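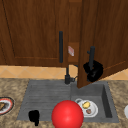
Wood doors and a long black handle, one door open.

So I did the thing where you don't buy groceries for a month. Well, almost. The rules were milk, eggs, fresh fruit and one "oh come on" item a week, and everything else had to come out of what we already had. Thirty days, all of November, which I know is a dumb month to pick when you have a big family dinner at the end of it, but I'd just seen our October card statement and I was mad.

I got the idea from Marcela at work, who does it every year before the holidays and swears she saves enough to cover all her presents. She told me to write down everything first. I wrote down the freezer, got bored, and wrote "pasta etc." for the rest. Don't do that! I found out in week two that "etc." was mostly lentils.

The first week was easy, and kind of fun. We had chili, then chili on baked potatoes, then a soup that was really the last of the chili with a can of tomatoes in it. Peter ate all of it without a word, but on Wednesday he came home smelling like fries, so draw your own conclusions.

Week two is where it got weird. I had 17 cans of chickpeas. I have no memory of buying more than two at a time, and I think what happens is that I plan to make hummus on Sundays, don't make it, and then buy chickpeas again for the next Sunday. We had them roasted with paprika (great), mashed in sandwiches like tuna salad (better than it sounds), in curry, and in a chocolate chip blondie recipe that I will not be linking because it tasted like a candle. 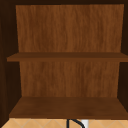 The thing I missed most was bread, weirdly. I had flour, I had yeast, and I had the idea that I'd be a person who bakes a loaf every other morning. I baked five loaves total. The first one could have held a door open. The last one was lovely, with a crackly top and everything, and I ate the heel of it standing up with butter and salt before it had cooled, burning my fingers the whole time. If you want to try, give the dough longer than you think, especially if your house is cold like ours. I was leaving mine for an hour and wondering why it just sat there looking at me. Overnight in the fridge worked much better.

A few other things that helped. I wrote down dinners for three days ahead and no further, because when I did a whole week I ignored it by Thursday. I froze rice flat in bags. I made one jar of something sharp every weekend, like pickled onions or a mustardy dressing, and that did more for a bowl of lentils than any spice I own. And I stopped reading recipes straight through and started searching for two ingredients plus the word "skillet," which is how we got the sausage and white bean thing that's now a regular.

We did cheat. Radoslava had her birthday and you can't bring a person a chickpea cake, so I bought cream and raspberries and good chocolate and didn't count it. We also ordered pizza once after a really long day with the car at the shop. It was excellent pizza and I'm not sorry.

Did it save money? Yep, our grocery spending was less than half of October's, even with the cream. I'd expected to go wild at the store on the first day after, and I mostly bought lettuce. So much lettuce. Peter bought three kinds of cheese and a frozen lasagna and looked happier than he has in weeks.

I still have barley and a bag of red lentils to get through, so if you've got a barley recipe that isn't mushroom soup (he won't touch mushrooms), please leave it in the comments. I'll be making blondies the normal way this weekend.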